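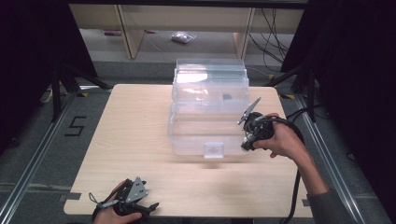 Session 4: Getting your credits home again

Last week we dealt with choosing a host university and pretending the weather had no part in it. This week is the paperwork, and in particular the learning agreement, a document every exchange student signs and a fair number read afterwards.

This site uses cookies to remember your preferences. By continuing to browse you accept our cookie policy. OK | Find out more

1. What the learning agreement is

It is a three-way promise. You promise to take certain courses abroad, the host promises to teach them, and Britton promises to count them towards your degree. All three parties have to sign before you leave. An agreement with two signatures is a letter of intent with ambitions.

The agreement covers credits. It doesn't cover housing, visas, insurance or whether your flatmate will be bearable. Please stop writing to the departmental office about these.

2. The arithmetic

A full semester is 30 credits in the European system. You need to come back with all of them. If the host's courses come in lumps of 7.5, four will do nicely. If they come in lumps of 4, you will have to take eight courses and be slightly over, and you should think about this before you enrol and not in week nine.

Marks are converted by table, one table per partner. The tables are at the back of the course booklet. Two cases to look at before the seminar:

Case A. A student at the Güler Institute is given 81 out of a possible 100. At home that would be a cause for telephoning one's parents. Güler marks generously, and on our table it converts to a respectable upper second. The student appeals on the grounds that 81 is more than 70. The appeal fails. Why?

Case B. A student at Hodix is given 46, where the pass mark is 40 and hardly anyone gets past 75. What do you need to know about the spread of marks before you can say whether this is good, bad or ordinary? (The average alone won't do it.) 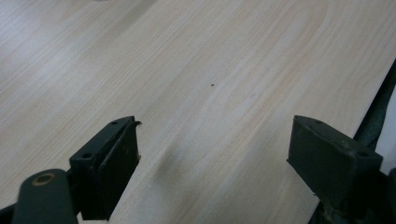

Bring a written answer to one of the two cases, no more than 500 words. Bullet points are allowed if there is a thought attached to each of them.

3. Matching courses

The rule is that a course abroad must match the learning outcomes of the one it replaces. It needn't have the same title. "Introduction to Statistics II" at one partner is our first-year module; at another it is something our third years would cry over. Titles tell you what a department was feeling on the day it filled in the form.

What to collect for each course:

- the full syllabus, with reading list
- contact hours per week
- how it is assessed, and how much each part is worth
- language of teaching, from someone who has sat in the room if possible

On the last point: a course listed as "taught in English" may mean lectures in English, slides in English, or an exam question translated on request. Ask which.

4. Changes after arrival

Most agreements change. Courses get cancelled, timetables clash, and the thing you most wanted turns out to be on another campus at eight in the morning. You have four weeks from the start of teaching to submit a change form, and all three parties sign again.

Changes go through Bilico, the exchange portal. Some practical notes on Bilico, gathered with feeling:

- It logs you out after ten minutes and doesn't mention it. Write your text elsewhere and paste it in.
- "Submitted" means you have submitted it. "Received" means we have it. You want "Received".
- It won't take a file with an accent in its name. Students going to Güler, rename your scans.

A friendly e-mail from a lecturer abroad saying your change is fine is a pleasant thing to own. It isn't a signature.

5. Transcripts

The host sends the transcript, normally within five weeks of the exam period. If yours hasn't come by the end of August, chase it yourself and copy us in. Resit boards won't wait for the post, and a missing mark goes down as a nought until somebody proves otherwise.

Keep your own copies of coursework until graduation. Three times in recent years a host has lost a mark and found it again only when shown the essay.

For next time: read chapter 3 of the booklet, skipping the section on fax numbers.

Handout revised 02/02/2014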